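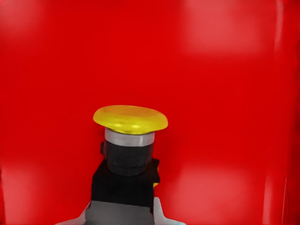
시뮬레이션 화면 속의 노란색 누름 버튼. 아래쪽에 그리퍼 일부가 보인다. (지사테티 제공)

지사테티(Zisatetti)의 아이오나 서덜랜드는 출근하면 원격 조종기부터 손에 쥔다. 화면 속 로봇 팔을 움직여 버튼을 누르고, 블록을 집고, 쟁반에 내려놓는다. 조작 과정은 모두 기록되고, 나중에 로봇을 학습시키는 시범 데이터가 된다.

서덜랜드의 직함은 시범 수집 담당이다. 입사 전에는 물류 창고에서 지게차를 몰았다. 화요일 오후, 그의 작업실에서 이야기를 들었다.

“처음에는 게임 비슷한 일인 줄 알았어요. 첫 주에 생각이 바뀌었습니다. 게임은 이기면 끝나는데, 시범은 성공해도 동작이 지저분하면 버려야 하거든요.”

그가 쓰는 조종기는 플리리어(Plirier)라는 한 손용 장치다. 손목을 돌리면 화면 속 로봇의 손목이 따라 돌고, 검지로 레버를 당기면 그리퍼가 닫힌다. 기록과 재생은 사내에서 만든 프로그램 조넘(Jonum)이 맡는다. 시범 한 건을 마치면 조넘이 궤적을 다시 틀어 주고, 서덜랜드는 저장할지 버릴지를 정한다.

버튼 누르기는 신입이 가장 먼저 배우는 과제다. 쉬워 보이지만 버려지는 시범이 적지 않다고 한다.

“사람은 버튼을 누를 때 손끝으로 압니다. 조종기로는 그 느낌이 안 와요. 그래서 눈으로 깊이를 재는데, 손목 쪽 시점에서는 거리가 잘 안 잡힙니다. 저는 버튼 바로 앞에서 한 번 멈췄다가 들어갔습니다. 그랬더니 학습된 로봇도 똑같이 멈추더라고요. 제 버릇까지 배운 겁니다.”

그 뒤로 그는 멈추는 습관을 고쳤다. 7월에 모은 버튼 시범은 687건이었고, 그중 278건을 스스로 지웠다. 대부분 중간에 머뭇거린 것들이다.

“회사에서는 아까워했죠. 그래도 다시 하는 게 빨랐어요.”

작은 물체를 집는 과제는 또 다르다. 그리퍼를 벌린 채 물체 쪽으로 가져가고, 두 손가락 사이에 물체가 들어오게 맞춘 다음 닫는다. 설명은 한 줄이지만 손목 각도를 언제 맞추느냐에 따라 시범의 질이 갈린다. 서덜랜드는 멀리 있을 때 각도를 먼저 맞추는 편이다. 가까이 가서 돌리면 손가락이 물체를 건드려 밀어내는 일이 잦다.

“원기둥은 어느 쪽에서 잡아도 되니까 마음이 편해요. 정육면체는 돌아가 있으면 면을 맞춰야 합니다. 모서리를 물면 들어 올리다가 빙글 돌아요. 시뮬레이션이라고 봐주지는 않습니다.”

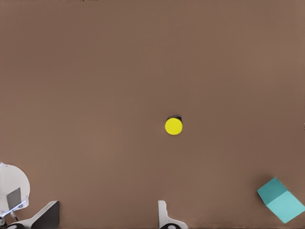 손으로 가르칠 때와 조종기로 가르칠 때

시범을 보이는 방법이 원격 조종만 있는 것은 아니다. 지사테티는 아데예미(Adeyemi) 작업장에 실물 팔을 두고, 사람이 팔을 직접 붙잡아 움직이는 방식도 쓴다. 서덜랜드는 일주일에 한 번 그곳에 간다.

“팔을 잡고 끌면 훨씬 자연스럽습니다. 관절이 어디까지 돌아가는지 몸으로 알게 되고요. 신입한테는 그쪽을 먼저 시켜 보라고 합니다. 대신 팔이 무거워서 오래 못 해요. 저는 한 시간 하면 어깨가 뭉칩니다.”

시뮬레이션에서는 물체의 위치를 매번 바꾸기도 쉽다. 조넘에서 초기화 키를 누르면 물체가 새로 놓인다. 실물 작업장에서는 사람이 일일이 옮겨야 하고, 자기도 모르게 비슷한 자리에 놓게 된다. 서덜랜드가 하루에 모으는 시범은 시뮬레이션에서 200건쯤이다. 실물 팔로 할 때의 건수를 묻자 그는 “날마다 달라서 말하기 어렵다”고 했다.

그는 시범 10건을 한 묶음으로 잡고, 한 묶음이 끝날 때마다 조종기를 내려놓는다. 물을 마시거나 창가에 서 있다가 돌아온다. 예전에 쉬지 않고 이어서 했더니 뒤로 갈수록 접근 경로가 짧고 급해졌다. 재생해 보고서야 알았다고 한다.

요즘 손이 많이 가는 것은 블록과 쟁반이 함께 나오는 장면이다. 집는 동작과 놓는 동작이 이어지기 때문에 한쪽만 깔끔해서는 저장할 수 없다. 물체가 여럿이면 어느 것을 먼저 집을지도 정해 두어야 한다.

“색이 같은 블록이 둘 있으면 사람은 그때그때 기분대로 골라요. 저도 그랬습니다. 한 번은 가까운 것, 한 번은 먼 것. 그 데이터로 학습한 로봇은 두 블록 사이에서 왔다 갔다 하다가 시간을 다 썼어요. 지금은 그리퍼에서 가까운 것부터 집는다고 규칙을 적어 놓고 합니다.”

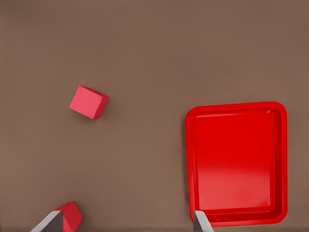 규칙은 조종기 옆에 붙인 종이에 적혀 있다. 손으로 쓴 것이고, 여러 번 줄을 그어 고친 흔적이 있다. 쟁반 테두리를 넘을 때는 충분히 들 것, 놓기 전에 높이를 낮출 것, 손가락을 벌린 뒤에는 곧장 위로 빠질 것. 맨 아래 줄에는 “실수하면 수습하지 말고 새로 시작”이라고 쓰여 있다.

마지막 줄을 두고는 동료들과 의견이 갈린다. 블록을 떨어뜨린 뒤 다시 집는 과정도 로봇이 배워야 한다는 쪽이 있다. 서덜랜드도 그 말에 어느 정도 동의한다.

“수습하는 시범은 따로 모으자는 게 제 생각입니다. 처음부터 블록을 어정쩡한 자리에 두고 시작하면 되잖아요. 떨어뜨리는 장면까지 넣으면 떨어뜨리는 것도 배웁니다. 이건 아직 팀에서 결론이 안 났어요.”

조종기에 바라는 점을 묻자 대답이 바로 나왔다. 레버가 너무 가볍다는 것이다. 조금만 힘이 들어가도 그리퍼가 움직여서, 손가락을 벌린 채로 접근하려면 검지를 일부러 떼고 있어야 한다. 그는 레버에 고무줄을 감아 쓴다.

새로 들어온 사람에게는 첫날 재생 화면만 보게 한다. 저장된 시범과 버려진 시범을 섞어 틀어 주고 어느 쪽인지 맞혀 보라고 한다. 서덜랜드 자신이 초기에 버린 시범도 들어 있다.

“다들 제 것부터 골라내요. 버튼 앞에서 멈추니까 금방 티가 나죠.”

인터뷰를 마친 뒤 그는 조종기를 다시 잡고 초기화 키를 눌렀다. 퇴근 전까지 두 묶음이 더 남아 있었다.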